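**Notice to Packing Staff, 2018-01-17**

The management of Kubiak wishes to inform employees that the packing of plush goods will pass to the Valodex line in May. The nine packers concerned will be retained as line attendants.

Callum Furnival read the notice twice and signed the sheet beneath it. He had packed toys by hand for 11 years. At his first training session he was asked to stand behind a yellow line and observe. His hands, he noted on the feedback form, had not known where to go. The form was acknowledged in writing.
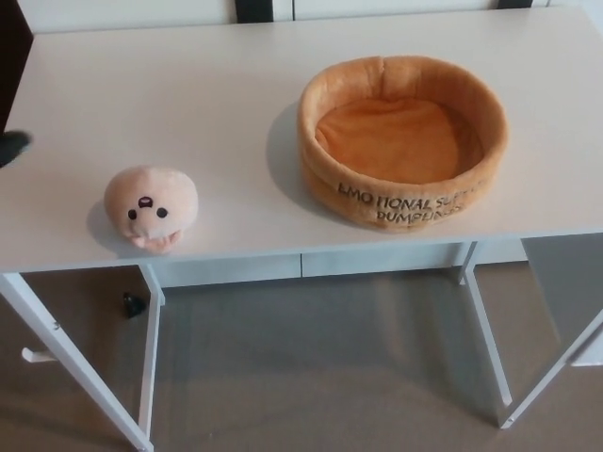

Who stops the line if a toy goes into its box the wrong way round?

The attendant on shift stops it, and the supervisor restarts it once the box has been corrected.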